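Lakton (robot arm)

Lakton is a tabletop robot arm built at the Pistia shared workshop in Beneš. Work on it began in May. The arm has 4 joints and a two-finger gripper, and its printed parts took 90 hours to make.

Simulation

Grasps are tried in a simulator before they are run on the arm. The test set is made up of household items — a bowl, a cup, a tennis ball and smaller balls — laid out on a plain gray surface. Each layout is run 100 times.
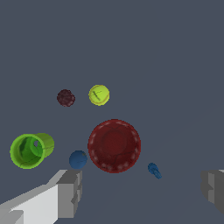 Hardware

The base is a steel plate bolted to a workbench. The motors came from Wedent, a parts supplier, and are driven by a single control board. The arm reaches 30 inches.

The wrist was rebuilt after its first bearing wore out. Drawings and code are kept on the workshop server.

Last updated 24/11/2025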